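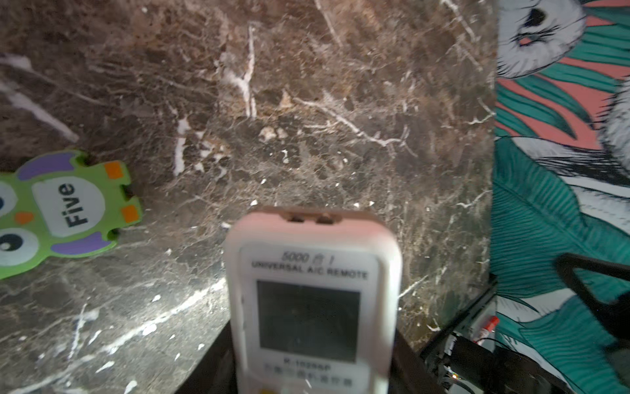

*Figure 1. Universal A/C remote between the gripper fingers.*

# Small-item handling at the Rivadeneira: what changed for the staff

Project report, 27 January 2025

## 1. Background

The Rivadeneira is a hotel in Woverbridge with 52 rooms. Each room has a set of small things that get lost, swapped or left in the wrong place, mainly remotes, adapters and children's toys from the play corner. Until last fall the evening desk staff sorted them by hand into room trays. The hotel then leased an Orard arm with a two-finger gripper to do part of the sorting on a stone counter.

Our group wanted to know what the arm changed for the people who used to do the job. We did not try to measure whether it was worth the money. The manager asked us to leave costs out, and we agreed.

## 2. Method

We spent four evenings at the hotel and watched more than 200 picks. We also talked to eight members of staff, either one at a time or in pairs. The conversations lasted 30 minutes at most, and we took notes by hand. Two people preferred not to be quoted.

## 3. How the work is divided now

The arm picks up an item and places it in a tray. A person still decides what goes on the counter, checks the trays and takes them upstairs. Remotes with a flat, wide body were the easiest type according to the staff. Thin or small plastic parts took more attention, and someone usually stayed close by for those.

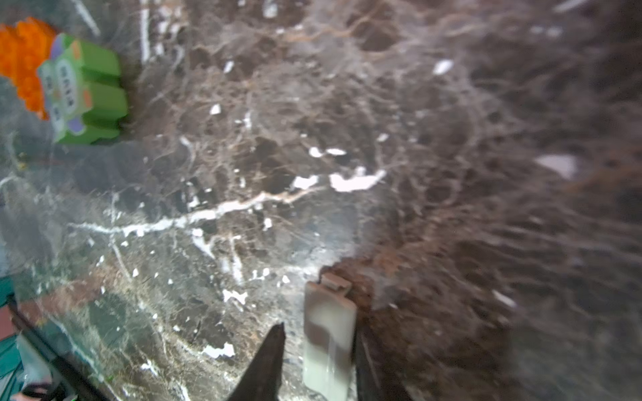 Sheldon Gill told us that the sorting used to be the quiet part of the shift, when two people could sit and talk, and that now one person stands near the arm while the other is sent to the front desk. He did not want the old way back, but he missed the company.

Four others said something similar. The time saved did not become free time – it went to check-ins and phone calls. Two people liked this, as they found sorting dull. One said her wrists hurt less at the end of the week.

There was also new work that was not in anyone's job description. When the arm stops, the person nearest to it has to clear the counter and restart it. We noted 27 stops in the four evenings. Staff had a one-page guide from Orard, but most had learned the restart from each other.

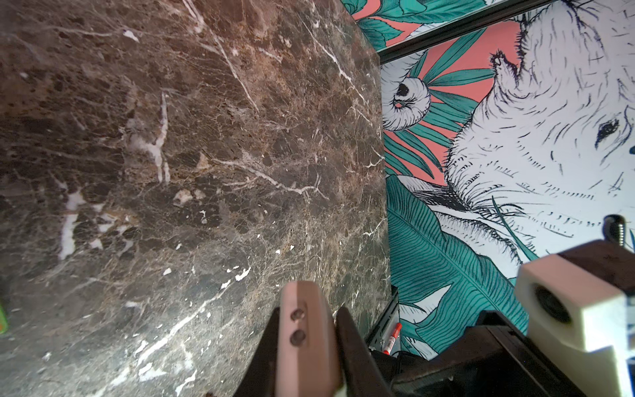
The restarts were not shared evenly. The same two people handled most of them, and neither had extra time or pay for it. When we raised this with the manager, she said it would be added to the January rota review. We do not know the result.

## 4. Limits of the study

Four evenings is short, and all of them were in the low season. We only spoke to staff who were on shift, so the morning team is missing. Our notes on stops do not separate gripper problems from software problems.

## 5. Suggestions

- Name the restart task in the rota and rotate it.
- Give every new starter a short practice session with the arm.
- Keep two people on sorting one evening a week and ask them after a month how it went.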